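Putting the parts corner in order

In April I promised myself that I would write about the workshop before I write again about cycling. So today it is the workshop, and the subject is storage, which I understand is not exciting for everyone.

We rent our place in Birgate, on the ground floor, behind the old Oyelaran print shop. We are a small business and we handle plastic parts for other companies. When we moved in, I thought that we had too much space. After one winter the parts were everywhere, and I was spending my mornings looking for things I had in my hands the evening before.

The black shells were the biggest problem. They are long, they are rounded at the ends, and they have a raised rim, so they do not stand and they do not stack well. If you put one inside another, the glossy side gets scratched, and the customer will see it. I had 246 of them from the last Skurex order and no idea where to put them.
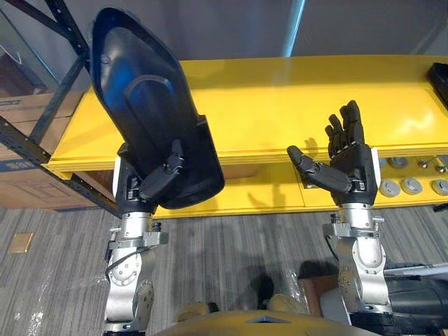 My first idea was to hang them. I bought 10 hooks from Brinis and tried it on the back wall, and I can say that this was a mistake. The shells turned on the hooks and touched each other all the time. I took the hooks down again and filled the holes. The paint there is still a slightly different white.

The second idea was to lay them flat, side by side, with a little air between them. This takes more surface, but it is kind to the plastic. I like a flat piece of cardboard for this. It costs nothing, it is soft enough, and you can carry it together with what is on it, if you walk slowly.

The yellow color, people ask me about it. The furniture came like this from the previous tenant and I paid 130 for all of it. At first I wanted to paint it gray. Now I am glad that I did not do it, for a dark part on a yellow surface is found at once, even in the evening.

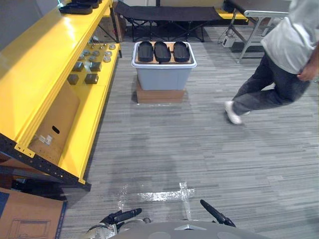 Page last changed: April, 10:10 in the morning

The lower tier of the shelving is for the small metal things. I keep the round fittings toward the back and the dark blocks in front, two and two. A cardboard box with a hand hole goes in the bottom section, where I can pull it out without bending too much.

I also learned to use a storage bin as a small table. With a box under it the height is comfortable for me, and the cardboard goes across the top. It is not beautiful, but I have stopped looking for a real table.

What I have not solved is the flat cardboard. I keep too much of it, and it leans wherever there is a free corner. Next month I will try a narrow rack by the door, if the door can still open.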